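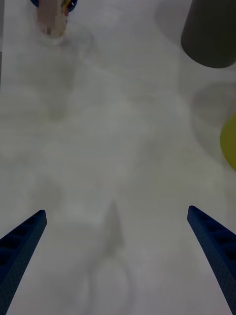

Issue 3, page 2

# Thermowells: your questions

We love thermowells at Urnetti. They are plain lumps of drilled metal and they let you pull a temperature sensor out of a live line without draining a thing – what's not to like! These are the questions that reach our Clerkport bench most often, with a few new ones since the last issue.

**What does a thermowell do?**

It is a closed-end tube that sticks into the pipe or tank. The sensor slides inside it and never touches the process. Pressure, flow and chemicals are the well's problem, and you can swap the sensor over a coffee break.

**Straight, stepped or tapered?**

Straight wells are tough and simple. Stepped wells have a thinner tip, so they respond faster, and they're a favorite of ours for clean water and light oils. Tapered wells are the ones to ask about for fast steam or gas, where the root has to be stiff. If you already have a well in service and it has behaved itself for years, send us the drawing and we'll match it.

**How deep should it go?**

Far enough that the tip sits in moving fluid, away from the wall. On small lines that can be tricky, and an elbow is a great place to gain length: point the tip into the flow and run the well along the pipe. We have seen so many "bad sensors" cured this way.

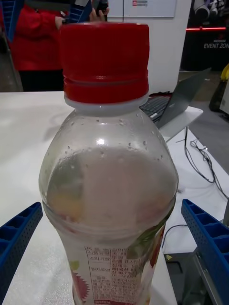 **Can I use the same well with a bimetal thermometer and an RTD?**

It depends on the bore. Measure the stem of each instrument and order the well for the larger one, then use a spring-loaded fitting with the smaller so that its tip is pressed against the bottom. Our Nomow wells come in both common bores, and the bore is stamped on the hex.

**My reading lags. Is the well to blame?**

Often it's the air gap! Check first that the sensor reaches the bottom of the bore. Then try a little heat transfer paste, rated for your temperature. It's messy stuff but it works wonders – just don't fill the whole bore, as it needs room to expand when it warms up.

**Do I need a wake frequency calculation?**

For anything in fast gas, steam or high-velocity liquid, yes please. Send form 441 with the pipe size, fluid, density, velocity, temperature and pressure. If the well fails on paper we'll suggest a shorter or thicker one, and you'll get the numbers either way.

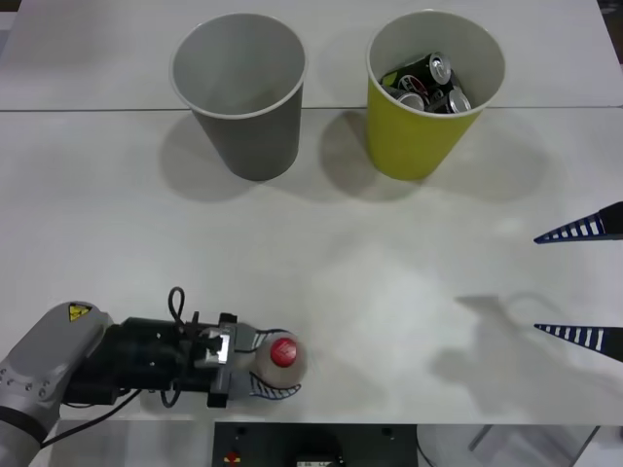
A reader at the Nwosu plant wrote to say that our last issue was too gentle on support collars, and that a collar which doesn't fit tightly in the nozzle is worse than none. Fair point, and we agree. We would much sooner change the length or the taper than add a collar, and the wording on the Nomow sheet has been fixed.

**Which part number do I quote for a spare plug and chain?**

1489, for every threaded well we make. Brass is standard, stainless on request. Please do fit them on empty wells, as rain and grit in the bore are a real pain to clear out later.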